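Prukell Support
Ticket 1664
Product: Prukell hand-held gripper kit, pair, evaluation loan
Opened by: Clive Garside, Vurport
Handled by: Davia, second-line support
Status: Open, waiting for customer

Clive Garside wrote:

We have had the pair on loan since December and are deciding whether to buy. The task set is picking and placing wrapped snacks, chosen for the mix of stiff and floppy packets. Two faults so far.

Fault 1. The right-hand unit reports jaw width with an offset. Fully closed with nothing between the pads it should read 0. It reads 15 after a cold start and drifts up from there. The left-hand unit stays at 0 all day.

Fault 2. The session log drops lines when both units are active. On a single unit I have never lost one. With both, gaps appear after nearly 2000 lines and keep appearing until I restart the logger.

Firmware is the version the kit shipped with. Cables are the ones in the box. I have swapped the cables left to right and the offset stays with the unit.

Davia wrote:

Thanks, the cable swap saves us a step. Please send:

- the settings file from each unit
- the session log from one run with both units active
- a couple of pictures of the units in use, showing the pads and the surface you work on
- the log rate set in the config page

Please do not run the zero routine yet. It overwrites the stored value and we would like to see that first.

Clive Garside wrote:

Settings files and log attached. Log rate is 100 on both units, as set by the quick start guide. Work surface is a bed with a duvet on it, and the packets go in and out of a green tray.

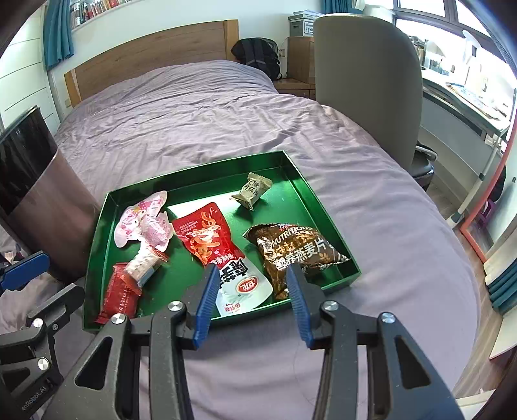
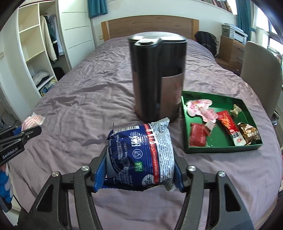

The pads are the blue ones supplied with the kit and have not been changed. I also tried the right-hand unit on a bare desk with no load and got the same offset, so I do not think the soft surface matters for fault 1. It does matter for picking. Packets sink when pressed, and I have to come in lower than I would on a table. The jaws manage this, but the guide says nothing on the subject.

One more thing on the log. The status page says "link good" through the whole run, including the stretch with missing lines.

Davia wrote:

Settings files read. Findings:

Fault 1. The left-hand file holds a stored zero. The right-hand file has the field empty, so the unit falls back to the factory default. That accounts for the constant part of the offset. It does not account for the drift, which may be a loose magnet on the width sensor.

Please do the following on the right-hand unit only:

1. Power off, wait a minute, power on.
2. Close the jaws fully by hand, nothing between the pads.
3. Run the zero routine and keep the jaws shut until the light goes steady.
4. Open and close the jaws ten times and note the closed reading each time.

If the reading moves between cycles, stop there and we will swap the unit.

Fault 2. Reproduced here with two units on one hub. Plug each unit into its own port on the computer and repeat the run. The status page only tests whether the unit answers, so "link good" is no guide to lost lines. I have raised that with the firmware team as a separate item.

Clive Garside wrote:

Zero routine done. Closed readings over the ten cycles: 0 for the first six, then 1, 1, 2, 2. There is a faint click on closing that the left-hand unit does not make.

Separate ports: full run with both units, no gaps in the log. I would still call this a fault, as the kit is sold with a hub in the box.

Davia wrote:

The click and the climbing reading both point to the magnet. Replacement right-hand unit booked, dispatch January 2, 2020. Use the returns label in the lid of the case for the old one, and keep the pads on it.

Agreed on the hub. Fault 2 stays open under this ticket until there is a firmware fix or a different hub. The loan period is paused until the new unit reaches you.

Please confirm the delivery address.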